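I stopped buying lunch at work in January. I had gone through my card statements and the total for the year before was 1,297 dollars, nearly all of it from the sandwich place on the ground floor. The sandwiches were fine. I could not remember a single one of them.

So now I make soup on the weekend, a big pot, and freeze it in small tubs. Lentil holds up best. Potato goes grainy after it thaws and I have given up on it. Barley soaks up all the liquid overnight, so I add a splash of water before heating it.

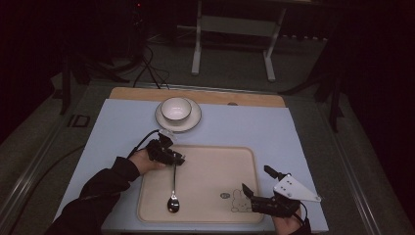 The other change is that I eat away from my desk. Yanti Gunawan, who sits across from me, had been doing this for years and I always thought she was just being polite to her keyboard. I take 30 minutes and leave my phone in the drawer. The first week was dull. After that I started looking forward to it.

I still buy lunch once in a while, mostly when Magdy is in town and wants noodles. Next I want to try a split pea soup without ham. If you have a recipe that freezes well, leave it in the comments.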